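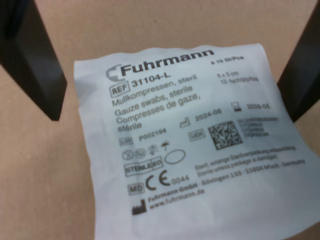

A Fuhrmann sterile gauze pack.

First aid kits: questions we keep getting

Do I need one of those 300-piece kits?

Probably not. Look at the contents list before you look at the number on the box. In the Flendine kit we opened, most of the count was small adhesive bandages and single alcohol wipes. Add up the items you would reach for with a real cut and the big kit starts to look a lot like the small one, with a nicer zipper.

What do the small kits leave out?

Gauze, mostly. They give you two or three pads and call it done. A cut that bleeds for a while can use those up fast. They also tend to skimp on tape, and the scissors are often too weak to get through denim. We tried.

Is sterile gauze worth the extra money?

For covering an open wound, yes. For padding a splint or wiping up, no, and you can buy the plain kind by the stack. Sterile only means something while the wrapper is sealed. If it is torn, punctured or has been soaked, treat that pad as ordinary gauze.

Does the expiration date matter, or is it a way to sell me more?

We were suspicious of this too. Dates on ointments and medicines should be followed. With wrapped dressings the worry is the packaging and any adhesive, which get worse with age and heat. We replace dressings that are past date and keep the old ones for practice. If a seller tells you to throw out the whole kit, bag and all, ask what exactly went bad in the tweezers.

Can I keep a kit in the car?

You can, but check it more often. A trunk in July is hard on tape and creams. Keep medicines in the house.

Are refill plans a good deal?

We haven't seen one that was. Penner wanted us to sign up for a box every three months, whether we had used anything or not. A list taped inside the lid does the same job - you cross things off and buy what's missing.

Should I buy a blood-clotting powder?

Not on the strength of an ad. Firm pressure with a clean pad is the first thing to learn. If bleeding won't stop with steady pressure, or it is spurting, call 911 and keep pressing.

Why don't you trust "hospital grade"?

Because the phrase on a box doesn't tell us who checked what. Plosdale prints it on the bag itself. It's a bag.

Where can I learn to use this stuff?

Take a class in person if you can. Many fire stations and community colleges run them, and some cost less than a fancy kit. Videos are fine for a refresher.

Do you get paid by any of these brands?

No. Warnetti sent us a kit once and we sent it back.

Related

Tweezers that grip, and the ones that don't
Do you need a burn gel?
What to pack for a day hike
Reader mail: 393 replies about bandages
Cleaning out the medicine cabinet in December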